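Tiempo de lectura: 3 min

El suelo de Ibarra vuelve a verse, y ahora hay que decidir si se pisa

La planta baja de la antigua casa Ibarra ha recuperado su pavimento de mármol después de 38 años debajo de una moqueta de color vino que, según los vecinos más piadosos, «hacía juego con las cortinas». Las cortinas desaparecieron hace tiempo. La moqueta aguantó hasta julio.

La obra ha ocupado 11 semanas, tres más de las previstas, y ha consistido sobre todo en quitar cola. Cola de varias épocas, aplicada con generosidad y, en la zona del antiguo guardarropa, mezclada con serrín por alguien que debió de tener sus motivos. Inmaculada Sotomayor, que ha dirigido la limpieza, prefiere no especular.

«Había días en que avanzábamos un palmo y nos íbamos a comer tan contentos», explica. «Luego volvíamos y el palmo tenía otra capa.»

Debajo esperaba un suelo de losas irregulares, colocadas sin dos iguales, al modo de esos rompecabezas que se regalan a los niños cuando se quiere que estén callados toda la tarde. El solador que lo montó no dejó plano. Dejó, eso sí, una factura, que apareció en una carpeta del archivo municipal entre dos recibos de carbón y en la que cobra aparte «por la paciencia».

Qué se ha hecho y qué no

El equipo ha pulido la sala principal y el pasillo, 160 metros cuadrados en total, y ha repasado las juntas con un mortero de cal teñido para que no cante al lado del original. Iker Vidal, encargado de las mezclas, preparó tantas muestras de beige que el ayuntamiento acabó eligiendo por cansancio. La ganadora se llama Conitz, por el proveedor del pigmento, aunque en la obra todo el mundo la conoce como «la de la galleta».

No se ha tocado la escalera, que también es de piedra y también necesita ayuda. Queda para una segunda fase, expresión que en el pueblo se usa desde hace años para la piscina cubierta.

Tampoco se han disimulado las veladuras grises de la piedra. Fulgencio Pacheco, concejal de Patrimonio, admite haber recibido ya dos quejas de visitantes que las tomaron por manchas y pidieron que se fregara mejor. — Es mármol, sale así — contestó a la primera. A la segunda le mandó un folleto.

Blanco lechoso, con las juntas entre el beige y el tostado cruzando en diagonal en todas direcciones, el pavimento tiene ahora un brillo discreto. La restauradora quería menos y el concejal quería más.

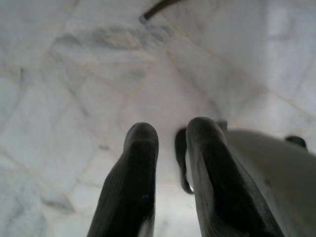
Horario y calzado

La sala abrirá por las mañanas, de diez a dos, con entrada gratuita. Los tacones finos quedan prohibidos y para el resto se repartirán fundas de tela en la puerta. Se han encargado 1000 pares, todos de la misma talla, que a juicio de Joelle Issa, responsable de las visitas, «le va grande a casi todo el mundo y pequeña a los del equipo de balonmano».

El primer concierto previsto, un recital de piano, está pendiente de que alguien averigüe cómo se mete un piano de cola ahí sin rodarlo por encima de las losas. Se aceptan propuestas por escrito en el registro del ayuntamiento.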